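**Kırmızıgül** is a stage musical by Songül Eren, with songs by Firdevs Keskin, set in a seaside dance hall over one long summer night. It opened in May at the Barkov, a friendly old playhouse with 330 seats, and ran for 14 performances.
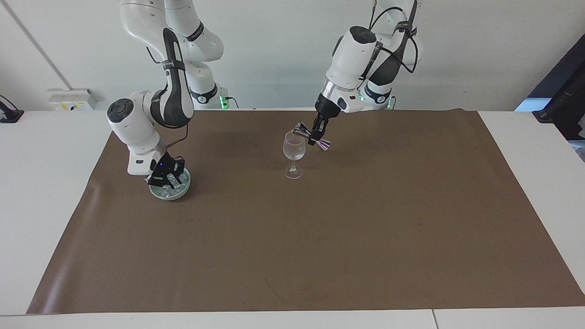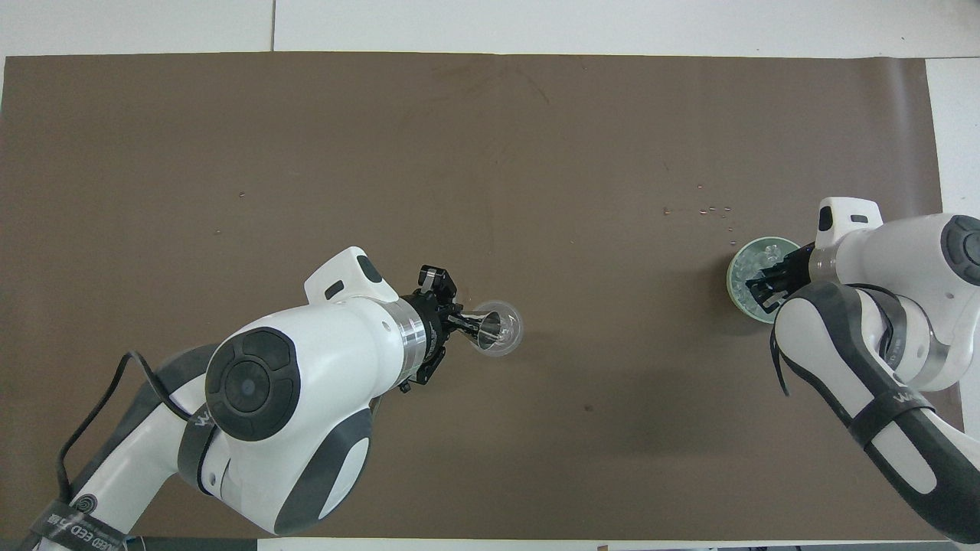 Keskin wrote almost 30 songs for it, though a good many were dropped in rehearsal (fans still grumble, rather fondly, about the lost ferry waltz). A cast recording came out on the Enus label.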